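# Open day at the Sterance towel works, Drurnley

February 4, 2022

I went to the open day with my neighbor Wolfram Brinkmann, who worked many years with cotton and wanted to see how the other kind of cloth is made. We took the early bus and arrived before the gate was open. The entrance was free, but one had to write his name on a list and wear the paper cap.

The tour begins in the knitting hall. It is very loud there and the guide gave us ear plugs. She told us that the hall makes 3,000 towels in one shift when all machines are running, and that the biggest customer is a car wash chain from Bakness. The yarn comes on large cones, already white, and only later it gets the color. I had always thought that the color comes first.

After this we saw the dye room through a window. The blue is the most sold color. Wolfram asked if it loses color in the wash, and the guide said to wash it alone the first two times and never to use fabric softener, which makes the fibers lazy. I liked this word.

The finishing room was for me the best part of the visit. It is quiet and one can stand close to the cloth. The towels are laid on a dark fabric, and on such a ground you see the edge very well.

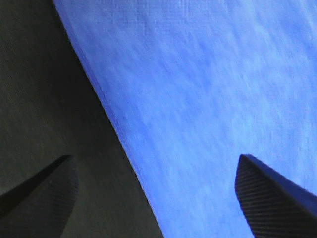
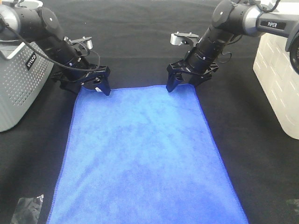
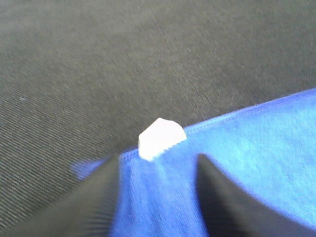
The guide explained that the hem decides how long a towel will live. A good hem stays flat after many washes, a bad one pulls together and the towel becomes like a boat. We were allowed to feel some samples from the shelf. There were two weights, 299 and 800 grams for a square meter. The heavy one is for drying a car, and the light one is enough for glasses and the kitchen. I prefer the light one, it dries faster on the hook.

In the last room they have a small museum with the first knitting machine of the factory, bought from the firm Crăciun. It has the number 937 painted on its side and still has its original oil can. Wolfram stayed so long by this machine that I drank two coffees in the canteen.

The shop takes only cash. I bought four blue towels and one gray, second choice, with a small fault in the seam that I can't find anymore. The next open day is in June. Who wants to go should bring warm shoes, as the floor in the knitting hall is bare concrete.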